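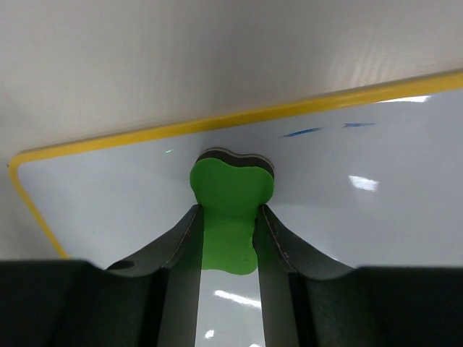 Slide 1: Green eraser, yellow-framed whiteboard.

Do We Need the Little Boards?
Speaker notes, Danjuma Akande
Staff learning day, Stavdale, 27th April

Leave the first slide up while people sit down. Start when the door closes.

Opening
Say who I am and that I have taught evening classes at Stavdale for 11 years. I have bought small whiteboards out of three different budgets and I would like to know what we got for the money. Ask for a show of hands: who has one in their room? Who used it this week? Wait for the second set of hands to go up before talking.

The claim
The usual pitch goes like this. Give each table its own board and people will think out loud, fix their mistakes and stop being afraid of the blank page. I have heard it from the Grulley rep, from a training day, and from myself at a budget meeting. I no longer believe all of it. Read out the line from the Grulley flyer ("every table a thinking table") and move on without comment.

The eraser
Point at the green one. A shaped eraser in a loud color is easy to spot on a crowded table, I'll grant that. Does the bumpy outline help anybody wipe? I doubt it. A plain block has straight sides and gets into a corner. A rounded one has to be turned and pushed, and people give up and use a sleeve.

What I do like is that you can pick it up by the narrow part in the middle. My older students notice that sooner than the young ones do.

Bigger problem: erasing is too easy. In my spring group a table worked out a whole bus route budget, got one number wrong and wiped the lot. On paper I could have found the mistake with them. I asked for it back and of course it was gone. Tell this one slowly, people have usually had the same thing happen.

Pause for comments here if the room is awake. No more than six minutes.
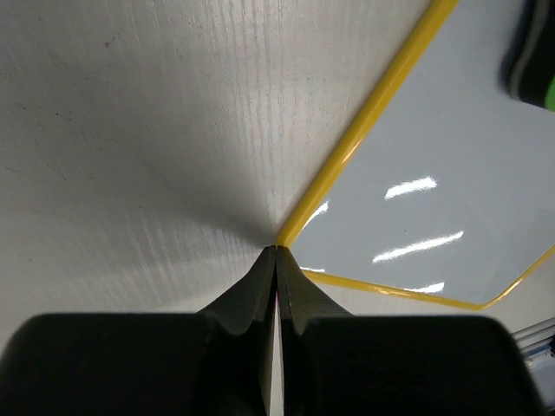
Slide 2: Yellow trim beside the pale wood-grain tabletop.

The table
Everybody talks about the board. Look at what it shares a table with. Every flat thing you put down takes space from the papers, the elbows and the coffee. At home you'd never set a tray on your desk and leave it there all day, and yet that is how we furnish a classroom.

The colored edge: sellers say it keeps people writing inside the lines. Maybe. I think its real use is that you can see where the board stops and the table begins, which matters on a light tabletop like this one. I have scrubbed marker off a desk and I don't want to do it again. Worth paying extra for? I would want to see the same board with a plain edge first, and no supplier has offered me one.

Shine is the other thing. A glossy surface under ceiling lights can be hard to read from the wrong chair. Before you order, put a sample on the table you have and sit in the worst seat.

The small trial
Illeo lent us two boards for a term. I ran one class with them and one with scrap paper, around 40 students in all. Be fair about this – it was no kind of study, and I was the one marking. The board class talked more. The paper class had something to take home. Final work looked much the same to me. Dauda, who taught the next room, thinks the board class was simply the louder class to begin with, and I can't rule it out.

What I would ask for
One board per room, kept on a shelf until there is a reason to get it out.
A spare eraser, any shape.
A rule that somebody copies the work down before it is wiped.
No new orders until May, when we find out how many are sitting in cupboards.

Likely questions
"Aren't they cheap?" The boards are. The markers go on costing you all year.
"My students love them." Fine, keep them. Ask what they remember a week later.
"What about phones, can't they photograph the work?" They can. Try getting anyone to open the photo again.

If time runs short, skip the part about shine and go straight to the trial. Sign-up sheet for the cupboard count is by the door.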